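Villalba Open Studios: Frequently Asked Questions

Last updated October 2026

Answers for artists thinking of applying to the January show, and for anyone planning a visit. If your question isn't covered, write to the gallery desk.

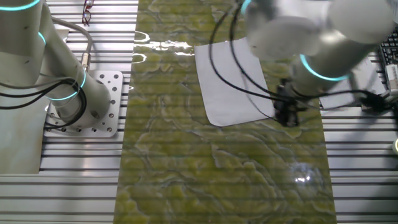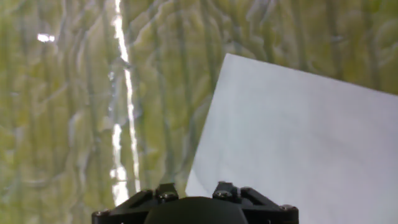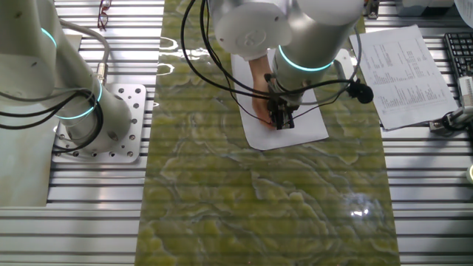
2 min read

Who can apply?
Any painter, printmaker or draftsman over 18 who lives or keeps a studio in the Villalba district. Students may apply. Members of the Narkard print shop use the same form as everyone else.

How many artists are chosen?
We have room for 26. Last year we received 300 applications.

What does it cost?
The application fee is $15 and is not refunded. There is no hanging fee.

How large can my work be?
Up to 400 cm of wall per artist. Larger pieces can go in the Eter Room, but please ask before you apply.

Do works need to be framed?
No. Unframed canvas is fine if the edges are clean. Works on paper need a backing board and two hanging points.

Does the gallery take a commission?
Yes, 15 percent of each sale. Buyers pay at the desk and we pay artists by bank transfer the following month.

Is my work insured?
It is covered while it is in the building. Shipping is your responsibility. Many of our artists use Drarna, but any carrier will do.

Can I show work I have shown before?
Yes, unless it was in last year's Open Studios.

Do visitors need a ticket?
No. Entry is free. Groups of more than 15 should book a time with the desk.

Can I take photographs?
Yes, without flash. Ask the artist first if you want to photograph someone at work.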